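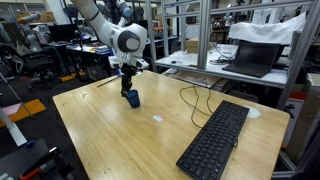 Figure 2. Robot arm holding a blue cup above a wooden tabletop, with a keyboard to the right.

4. Practice Load and Snap Distribution in Preseason Camp

4.1 Setting and participants

The study was carried out during the preseason camp of the Soler College football program. Camp ran for 20 practices, of which 13 were held in full pads. The remaining sessions were walk-throughs or were held in helmets and shorts, as the league's rules on contact require. All players listed at running back, linebacker, tight end and safety were invited to take part. Quarterbacks were left out because the coaching staff limits their contact throughout the year, and linemen were left out because the tracking vests could not be worn comfortably under their pads.

Players gave written consent before the first meeting of camp. They were told that their individual figures would not be shared with the coaches until the final roster had been posted. This condition was agreed in advance with the head coach and was repeated to the players by the second author (Requena) at the opening team meeting. One linebacker who left the program during the first week asked for his data to be removed, and this was done.

4.2 Measures

Each participant wore a Prutix vest during every practice. The vest records distance covered, changes of speed, and hard contacts above a set threshold. We did not use the maker's own summary score. It combines the three measures in a way that we were unable to check, and earlier work at Narorus had raised doubts about how it treats short bursts from a standing start, a common pattern for running backs. Instead we report each measure separately and compare players only within their own position group.

Snap counts were taken from practice film. Two student assistants coded every team period on their own, marking which players were on the field and whether the play was run with the first, second or third unit. Where they disagreed, Quintana reviewed the film and made the final decision. Most disagreements came from the goal-line periods, where substitutions were made late and the sideline angle did not show all jersey numbers. Individual drills were not coded, although the vests remained switched on during them.

Soreness and sleep were reported each morning on the Prellness form, a short paper questionnaire handed out at breakfast. The form asks players to rate their legs, back, neck and shoulders, and to write down the time they went to bed. Players who arrived after the form had been collected were allowed to fill it in before the first meeting. Answers given after practice had started were treated as missing.

4.3 How snaps were shared

The main finding of this section is that practice snaps were shared far less evenly than the posted depth chart suggested. At running back, the chart named two players as joint starters for the whole of camp. In the padded practices, however, one of the two took 70 percent of the snaps with the first unit. The gap was small at the start and widened after the first scrimmage, when the other player was moved to the kick return group and missed part of each team period as a result. The chart was not changed.

Linebackers showed a different pattern. The starting middle linebacker, a senior, was held out of several afternoon periods by plan, and his snaps went almost entirely to one reserve. That reserve had the heaviest load of any linebacker by every vest measure, even though he was listed with the second unit throughout. His work with the scout team in special teams periods added to the total. Coaches we spoke to after camp were aware that he had been busy but were surprised by the size of the difference.

Tight ends and safeties were rotated on a fixed schedule drawn up by their position coaches, and their snap shares stayed close to the plan. An injury at safety during the second week led to a new player being added to the roster. He took part in the last padded practices and is included in the film counts, but not in the load analysis – he had no baseline from the opening days.

4.4 Soreness and missed practice

Within each position group, players with more hard contacts reported more soreness the next morning. The link was clearest for the neck and shoulders and weakest for the legs, where total distance was a better guide. Sleep made some difference. Players who went to bed late before a Friday practice reported heavier legs than those who did not, but the late bedtimes often followed evening meetings, and we cannot separate the two.

Missed practice time was too rare for a firm conclusion. Two of the players who missed time had recently taken on extra snaps for an injured teammate. Neither was flagged by the training room beforehand, and both had given ordinary answers on the morning form. We note the pattern because it agrees with the concern raised in Section 2, namely that a depth chart hides short-term changes in who is doing the work.

4.5 Limits of the data

Several points should be kept in mind when reading these results. The study covers one program and one camp. Heat forced two afternoon practices to be moved indoors, where the vests record distance less reliably, and we have kept those sessions in the snap counts while dropping them from the distance totals. Coaches knew that film was being coded, although they did not see the counts until December, and it is possible that this affected how they used their reserves. Finally, snaps with the first unit are not all alike. A running back who stays in to block may have a harder play than one who carries the ball, and the film coding did not record the difference. Section 5 returns to this question using the regular-season film.

Contact: M. Quintana, Soler College | © The authors. All rights reserved. | Back to top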